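You are here: Home / Tips & Tricks / Yarn Care / Washing and Blocking

How I Wash, Block and Store My Knits Without Ruining Them

Posted Fri 10 October in Yarn Care

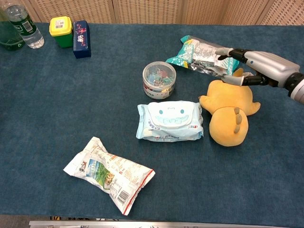 Before you get anything wet

I've been knitting for 16 years and I felted my first good sweater in year one, so I come to this subject with some feelings! It was a cream cardigan, it took me an entire winter, and it went into the washer with a load of bath towels. When I pulled it out it would have fit a teddy bear (a small one).

So, first thing, find the yarn label. I keep mine in an old recipe box, one label per card, with a little snip of the yarn taped on and the name of the project written underneath. If you've lost the label, wash your swatch first. And if you didn't make a swatch, well, I'm not going to scold you, but knit a little square out of the leftovers now and wash that. Measure it before and after. If it shrinks or the color runs, you've lost a square and not a sweater.

Weave in your ends before washing but leave the tails about an inch long. Trim them after the piece is dry. Things shift around in the water and a tail that looked nicely buried will pop right out again.

Check for color bleeding

Wet a corner of a white paper towel, press it on the darkest part of the knitting and hold it there while you count to 20 or so. If it comes away clean, go ahead. If it comes away pink, or blue, or whatever you've got, wash the piece by itself in cool water and don't let it sit. Reds are the worst in my experience. My friend Itzel Galindo made a gorgeous red and white striped baby blanket, and it's now a red and pink striped baby blanket. She tells people she planned it that way.

A color catcher sheet from the laundry aisle does help with stripes. I use two for anything with red in it.

The soak

Fill the sink or a clean dishpan with cool water and put the wool wash in before the knitting. Use less than you think, a teaspoon is plenty for a hat or a pair of mitts. I've been using the no-rinse kind from Plusora lately, the unscented one, and I like it fine, but a squirt of plain baby shampoo worked for me for years (you do have to rinse that out).

Lay the piece on top and gently push it under. Then leave it alone! No rubbing, no swishing, no running the tap on it. I set the kitchen timer for fifteen minutes and go do something else.

If you need to rinse, lift the knitting out, drain the sink, refill with water at the same temperature, and put it back. Going from warm to cold is hard on wool, and I think that's what did in my cardigan as much as the spinning did.

Getting the water out

Never pick up a wet sweater by the shoulders. Scoop it up from underneath with both hands like you're carrying a sleeping cat. Squeeze it against the side of the sink, then spread it on a big towel, roll the whole thing up like a jelly roll and kneel on it. Or stand on it - I do, in clean socks. For a thick sweater you'll want a second dry towel and another round.

Some people swear by a salad spinner for socks and hats. I tried it and it works great, just get a separate one for yarn, and don't tell your family which is which until you've labeled it.

Blocking on the cheap

You don't need fancy mats. I used a spare bed with a towel over it for ages. Now I have the foam puzzle kind that's sold for kids' playrooms, and they were half the price of the ones in the yarn store. Check that the color doesn't come off on a damp white cloth first.

For pins, get the rustproof T-shaped ones. Please don't use the old sewing pins from the bottom of the tin. Ayodele Akinola from my Tuesday group got a row of tiny orange dots along the edge of a lace shawl and they never came out.

Hats: blow up a balloon to head size and pull the hat over it, then set it in a mixing bowl so it doesn't roll. For a beret, use a dinner plate.

Lace: pin the center first, then the corners, then go back and fill in between. Pull it out further than seems polite. It will relax a little when you unpin it.

Ribbing: pat it into shape and leave it unpinned. If you stretch ribbing while it's wet it stays stretched, and then your cuffs flop around in your soup.

Acrylic: a wet block won't do a whole lot. You can hold a steam iron an inch above it and give it a puff, but don't touch the iron to the yarn, it goes limp and shiny and you can't get it back.

Drying takes longer than you want it to. A hat is usually overnight, and a worsted weight pullover at my house is two full days with a fan going. Flip it over on the second morning. Keep it away from the radiator and out of the sun.

Putting things away

Fold, don't hang. I put sweaters in zippered cotton bags and I wash everything before it goes in for the season, even if I only wore it once. Moths go for skin oils and food spots. A few cedar blocks are nice, and you can wake them up with fine sandpaper every January when the smell has gone.

If you do find signs of moths, bag everything up tight and put it in the freezer for a week, take it out for a day, then freeze it again. Wash it afterward. And vacuum the closet, all the corners, and empty the vacuum outside!

Fixing pills

Use a sweater comb on smooth yarns and go in one direction with the piece lying flat on a table. Little battery shavers are faster but keep them away from cables and bobbles. I've shaved the top right off a bobble. You'll hear yourself gasp.

Next time I'm going to write up how I sew in a zipper without the wavy edge, which three of you have asked for now. If your yarn has given you trouble in the wash, leave me a comment and tell me the fiber and what you did to it.

Filed under: Yarn Care, Blocking, Knitting Basics

Previous: Joining a New Ball Without a Knot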